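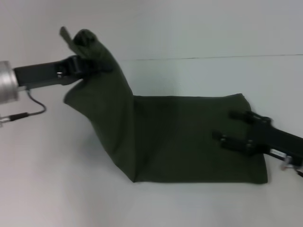 Otley folding station, two-arm bench model. Reviewed after 4 weeks in the back room of a rental linen and workwear shop.

I wanted to know one thing before we signed anything: can it take a pile of cloth bags off the table and hand me a stack I don't have to redo? The sales sheet says yes. My answer is sometimes, and slowly.

Setup was painless, I'll give it that. Raíssa Prado from the dealer had both arms bolted down and moving before lunch, and the software walked me through the first jobs without a manual. Dish towels are its best trick. Flat, square, all the same size, laid out one at a time - it folds those well and I stopped checking them after the first week.

Bags and sleeves are another matter. There are two layers of fabric that slide over each other, and the grippers don't always know whether they have one or both. A corner gets pinched up into a knot, the arm lifts, and the fold comes out with a twist in it. Dark fabric seemed worse than light. Out of a test batch of 40 bags I refolded 25 by hand. Maximiliano Carrasco, who has run our folding table for years, did the same batch while drinking a coffee.

Speed is the other complaint. The arms pause before each grab, and they pause again before letting go. You can turn the speed up in the settings, but then it drops things. It also wants every piece presented singly, so a person is still standing there feeding it. I'm not sure what chore that removes.

The Mustonen we tried last year was clumsier and much louder, so there has been progress. The grips are gentle too, with no snags or pulled threads on anything we own.

Rental is 2000 a month with service included. For a plant doing nothing but towels, maybe. For mixed laundry, or for anyone hoping to put one next to the dryer at home, no.

Two stars out of five. Ours goes back in August. Raíssa says a new bag routine is coming, and I'll try it again when I can watch it run on my own bags.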